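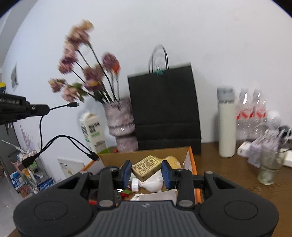
Tenant in 10 writes that the hallway thermostat has gone back to 2000 again, and would we please stop closing this ticket.

Ticket 1662
Property: Brerkarstead, upper floors
Equipment: Valto wall thermostat, Jikmont boiler
Status: Reopened

First visit, morning. The clock on the Valto reads midnight, January, year 2000. Everything else on it works. The trouble is that the heating schedule follows the clock, so the boiler warms the building overnight with great devotion and shuts down when people get up. Set the clock by hand. Closed ticket.

Reopened the next morning. Tenant reports a warm night and a cold shower. Clock back in January 2000. Replaced both AA batteries with new ones from the office drawer. Closed ticket, with less confidence.

Reopened. Tenant attached a picture of the display and the words "Happy New Year." Tested the batteries from the office drawer. They were new in the sense that no one had used them. Bought a fresh pack at the hardware store and put those in. Left the ticket open overnight, having learned something.

Morning check: 2000.

Called Wogan, who handle service for Valto. On hold for most of lunch. They asked if I had tried setting the clock. They then asked about batteries. After that I was moved to a second person, who asked if I had tried setting the clock. The second person did know that this model takes its power from the boiler and only uses the batteries to hold the time when the boiler control drops out. Asked what would make it drop out every night. Was told that would be a boiler question.

Called Jikmont. Was told it sounded like a thermostat question.

Went down to the boiler room with a flashlight. The Jikmont is plugged into an outlet on the same circuit as the basement lights, and the basement lights are on a timer that cuts the circuit at 2 a.m. The timer has a sticker on it reading SAVES ENERGY.

Took the timer off. Opened the thermostat again while I was at it and found one battery contact bent flat, so the backup never had a chance whatever I fed it. Bent it out with a small screwdriver. Pulled the boiler plug for almost a minute as a test and the clock held.

Next morning: correct time, correct year, radiators warm at breakfast. Tenant in 10 confirms, and asks why the basement lights are now on all night.

Opened a new ticket for the lights. Closing this one.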